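Manipulation software group — minutes
Wednesday, March 25, 2026
Bravville office, with Vustovby on the line
Chair and minutes: Vlastimil Holub

1. Previous minutes
Accepted with one correction. The last set said the Gumede planner "handles" the post and bowl task. It should have said that the planner returned a path for it. Whether the arm could follow that path was not tested at the time. The chair asked people to stop using "handles" in status notes.

2. Perception
Vustovby presented the new pose tracker for the hand-held grippers. On their plots the track is smooth from start to finish. The chair asked how much of that was the tracker and how much was the filter behind it. Vustovby agreed that the filter was on at its default setting and that nobody had saved the raw output. The plots were therefore not accepted as evidence of anything yet.

There was a longer discussion about what happens when one marker plate hides the other. Vustovby's view is that the filter carries the pose across short gaps well enough. The Bravville side pointed out that "short" has not been defined, and that the gaps come just when the fingers are near the part, where the pose matters most. No agreement. Raw output to be logged from now on, filter or no filter.

3. Demonstrations and the learned policy
The set now holds 400 two-handed demonstrations. After the timestamp check was run, 117 were marked as suspect. In most of these the left and right streams drift apart over the length of the recording. Vustovby would like to stretch the right stream to match and keep them. The chair was against: if we do not know why the clocks drift, we do not know that a straight stretch is the right repair. The suspect ones stay out of training until someone can explain the cause.

The claim in the draft report that the policy "generalises to new placements" was struck out. The test placements came from the same sessions as the training ones. A fair test needs the fixture put somewhere it has not been, by somebody who did not record the training data.

4. Planner
Gumede now plans both arms together instead of one after the other. Median planning time was reported as 156 milliseconds. The chair asked for the worst case as well. It was not in the slides. A median is of little use to an arm that is waiting on the slowest plan, and we had this same talk in September.

The collision model was also questioned. The bowl is still entered as a solid half ball, so any path that goes into it counts as a collision. Someone got round this by switching off checks for the bowl altogether — which explains the good success figures in simulation. Those figures are withdrawn. The bowl is to be modelled as a shell with an open top, and the peg on the post added, as it is missing from the model.

5. Tooling
Kurker, the replay tool, was shown. It steps through a recording and draws the two gripper poses next to the video. Useful, and the first thing on the agenda that could be checked by eye. Complaints: it drops frames without saying so, and the scrub bar and the pose window disagree after a pause. Moving to version 4 of the file format was proposed. Not agreed. The present format has not been shown to be at fault, and a change now would hide the drift problem under a new one.

The still below goes with items 2 and 4 and was used to compare the model with the real fixture.

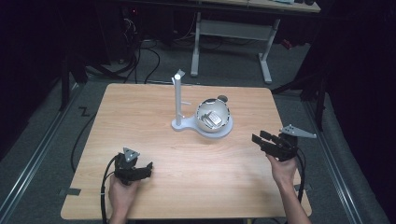
Page 3 of 4

With the fixture in front of them, people went back over the model. The post has an angled cap, which the model leaves square. The grey ridged object sits in the bowl at a tilt, while the planner assumes it lies level. Vustovby said the error would be small. The chair asked for a number.

6. Actions
Vustovby: log raw tracker output; rerun the plots with the filter off; write down what counts as a short gap.
Bravville: correct the bowl, cap and peg in the collision model, turn the checks back on and rerun the simulation.
Bravville: report worst case planning time along with the median.
Vustovby: find the cause of the clock drift. "Probably the network" will not be taken as an answer.
Holub: rewrite the results section of the draft report without the placement claim.

7. Any other business
A request to show the system to visitors was put off until the simulation has been rerun. Vustovby asked for their disagreement to be noted, and it is noted.

Next meeting to be fixed by mail once the raw logs are in.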